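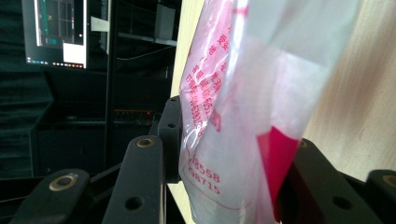 The bag, with what was left of its numbers.

The lease said the flat would be handed over clean and empty, and the agent from Wiltero had said it again on the phone, twice, in the voice people use for children and tenants. It was neither. There was a drawer in the kitchen that stuck, and in the drawer there was a plastic bag, and in the bag there was something pink.

I don't believe in signs. My sister does. She would have said the bag had been left for me, and she would have wanted to know the date and whether it was raining. I thought it had been left by someone who couldn't be bothered to get the drawer open.

Still, I didn't throw it out. I put it on the worktop and made tea and looked at it. The printing was red, Chinese down one side with figures mixed in, and under that two rows of numbers, 8558 and then 98715, running into a crease. I decided it was a telephone number. I had no grounds for that. It could have been a batch, or a price, or the shop's idea of luck.

The woman downstairs said the last tenant had worked at Hulura, over the river, and had gone off one Friday in March owing three months. She said he had won money. The week before, it had been a bad chest and a brother in Vakis. I asked her how much money and she said 2,353 pounds, straight off, as if she'd seen the slip. People who make things up are always very good on the pounds.

"And he left a bag," I said.

"Well, he would," she said.

I told her it had a number on it. She came up to see, in her slippers, and turned it to the light and said it was plainly a message. I asked what it said. She couldn't read it either, but she felt the tone was friendly.

After she had gone I rang Wiltero. They had charged me 676 pounds for what they called preparation of the property, and I asked whether preparation included drawers. The agent said the inventory had been done by Quinlan, an outside firm, and that Quinlan were very thorough. I said there was a bag. He asked what was in it.

I said I didn't know.

"You haven't opened it?"

"It isn't mine."

"It isn't anybody's," he said, "if it's not on the inventory." He sounded pleased with that. I could hear him typing.

So the bag didn't exist, and I had paid to have it removed. I went back and picked it up. Through the plastic the pink thing had a flat side and a slanting top, and it got narrower towards the bottom. A toy, or part of one. A lid - but a lid to what?

I pulled at the drawer again until it gave, put the bag back where I'd found it, and leaned on the front with my hip until it shut.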